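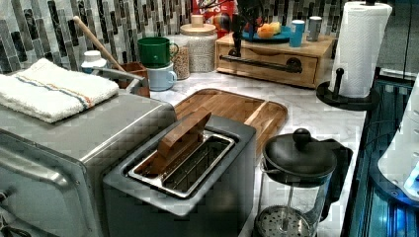 Unit 4: The Domestic Interior on the American Stage

Course handout, Department of Theater, Prondville College
Instructor: Willy Stevens

Scope of the unit

This unit considers plays set wholly or mainly in the home. Students will examine how a playwright uses a single room to control entrances, limit privacy and mark the passage of time. The principal text is Eller, a drama in two acts. It will be read alongside the one-act play Wumen, which uses the same kind of setting for comic purposes.

4.1 The room as structure

A kitchen or parlor set usually has two or more exits, and the audience learns early where each one leads. In Eller, the back door is used only by members of the family until the final scene of Act One. Visitors come through the hall. When the brother-in-law enters by the back door without knocking, the change in his standing is understood before any line is spoken.

Students should mark every entrance and exit in their scripts before the first seminar. Page 66 contains a misprint in some copies: the stage direction "exit hall" should read "exit yard."

4.2 Stage business

The term "business" refers to small physical tasks carried out by an actor during a scene, such as folding laundry, setting a table or sorting mail. Business may support the dialogue or work against it. In the long quarrel in Act Two, the mother continues to prepare a meal for around 100 lines. Consider at what point she stops, and which character notices.

4.3 Offstage space

Wumen has seven speaking parts, two of which are heard only from the next room. Compare this with the upstairs tenant in Eller, who never speaks. Duangkaew's essay in the course reader (beginning on page 169) argues that unseen characters place a greater burden on the actors who must listen to them.

Written assignment

Choose one scene from either play and prepare a ground plan with a commentary of two pages. The plan must show all doors, windows and major furniture. Commentaries should refer to specific lines. Plot summary will not receive credit.

Assignments are due at the department office by 31 March 2019. Students who intend to take the July production workshop should attach a copy of their registration form.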